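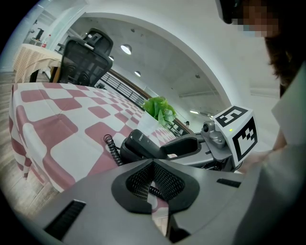 Fig. 1. Wrist view, with the marker cube in sight.

Week 11: Demonstrations from hand-held grippers
Notes: Chak-lun Chung

The cube's printed markers give gripper pose in the camera's coordinates. Pose error grows when a face turns away, so we fit all visible faces jointly. The Zesik set has 300 tabletop demonstrations; drop any with tracking gaps over 40 frames.

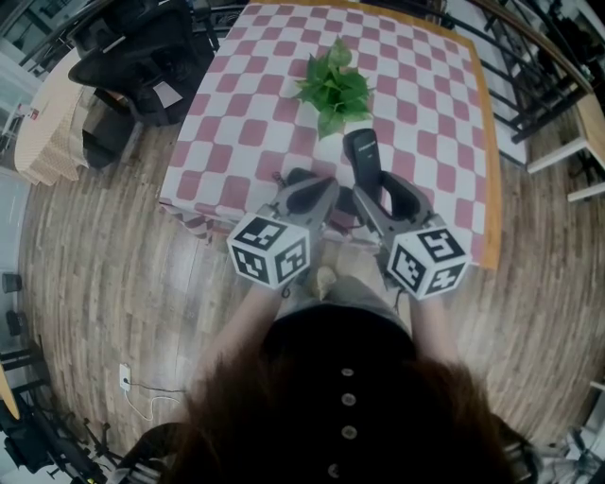

Fig. 2. Head view, both grippers, one cube each.

Read Derkach's calibration notes before the lab.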